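Finishing a maple bench top – oil or leave it bare?

bhebden
Posted 10 September 2021
I put a new top on the bench in March and never finished it. It's hard maple, 3 inches thick. It already has a few dark marks and I'd like to stop more from showing up. My neighbor says boiled linseed oil, my brother says polyurethane. What do you all use?

nuria_c
Oil. Two thin coats of linseed, wipe off the extra after 15 minutes, wait a day between coats. Poly chips the first time you drop a chisel on it, and then you have to sand the whole top to fix one spot.

Stedodia
I'd skip both. A bare top grips the work better and glue doesn't hurt it if you scrape it off the next morning. Mine has been bare for 5 years.

nuria_c
Glue is the reason I oil mine. It pops right off. On bare wood I was pulling up fibers with it.

covarivas
Mine is a pale top too, in daily use, and I wouldn't put poly on it.
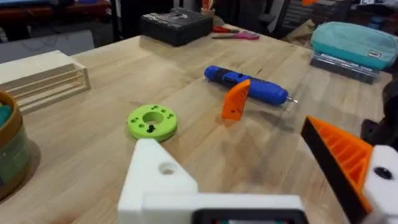
How long should linseed oil cure before the bench goes back into use?
Give it three days in a warm shop and a week in a cold one, and if it still feels tacky, rub it down with a dry rag and wait longer.

bhebden
Thanks. The shop is unheated, so a week. Do I need to sand first?

Stedodia
120 grit and stop there. People go up to 500 and then wonder why boards slide around. I still say leave it bare.

covarivas
Agree on 120. I don't agree on bare – one spilled coffee and you'll have a ring for good.

nuria_c
Lay the oily rags flat outside until they're stiff. Don't ball them up in the trash, they can catch fire.

bhebden
Going with oil. I'll do the underside as well.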